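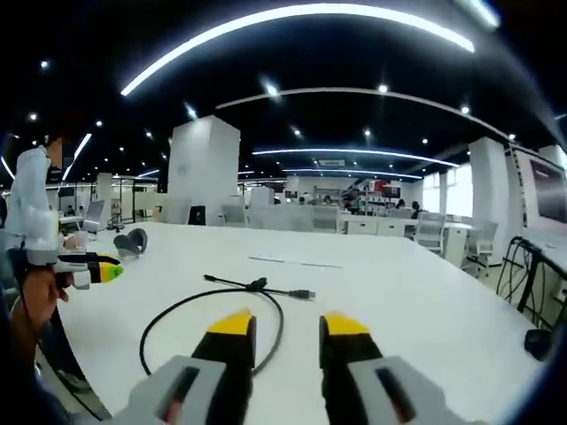 Drendwood's cable sorting afternoon is back in November

Bring out that drawer of tangled cords, friends! The Widden office is opening its long white tables again this November for an afternoon of sorting, coiling and labeling, starting at 4 and going until everybody is tired of it. Last year 152 cables found new homes (mostly chargers, plus one very long lamp cord that is still being talked about).

Shiuli Ekanayake will be showing the loose-loop way of coiling a USB cable, so the wire doesn't get bent hard near the plug, and Přemysl Jireš has promised paper strips for labels and a big pot of soup. There's room for 12 at a time, so please be patient if you have to wait a little. Entry is free, and children are very welcome.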